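Workshop notebook, Lombardi bench
Sun 4 October

Room 701, single bed, upholstered. Second day on the fabric trial.

Came in early to put the bed back together after Friday's cleaning. The side rail went on without trouble, but the bolt at the head end still needs a washer. Used one from the Leditine tin, which is the wrong finish but can't be seen once the mattress is down. Ordered the right ones, November delivery.

Cleaning method, for the record: vacuumed the headboard with the soft brush, then worked the Clendora foam in by hand at the strength on the label, left it 20 minutes, lifted it with a damp cloth. Did the rail the same way but left it 30. Can't tell the two apart by eye. Next time use 20 on everything and save the wait.

The buttons on the headboard are shallow, so the brush gets into them fine. My worry was tide marks around them. Checked with a hand lamp held low from both sides and found one, lower left, size of a coin. Went over it again with plain water. Look at it tomorrow in daylight before writing it off.

Put the cream fitted sheet on. It is a bit generous for this mattress and won't pull flat along the side. The Jollmont sheets are cut for a deeper mattress, so either we find the other set or live with the creases. Patterned pillowcase on the pillow for now, the plain ones are in the wash. 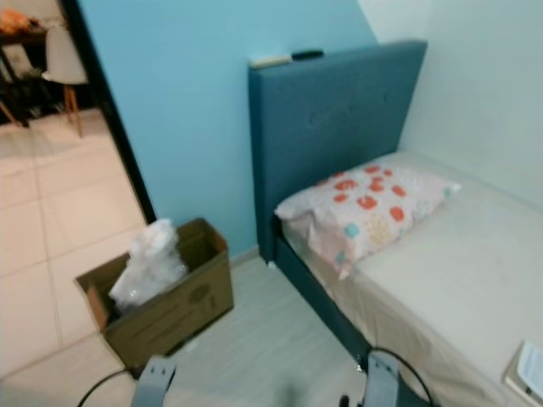
Bed made up against the blue wall, cardboard box on the floor to the left.

Things on the top edge of the headboard: need to stop using it as a shelf. The fabric there wears first, and anything set down on it ends up behind the bed sooner or later. Same goes for leaving reading matter on the mattress edge. Both to be cleared before the rub test or we will be testing around them.

Box: leave it where it is until the old covers are packed. Tape is in the second drawer. Write the contents on the lid, not the front, there is already printing on the front and it gets confusing.

Rub test plan: 44 strokes with the white cotton cloth on the rail, then the same on the headboard, dry first and damp after. Keep the cloths, label them by position. The dark blue-gray is the shade I'd expect to bleed, so look at the damp ones under the bench light as well as by the window.

To do
Recheck mark, lower left of headboard
Find the other sheet set
Swap the washer when the order comes
Cotton cloths, cut and labeled
Refill Clendora bottle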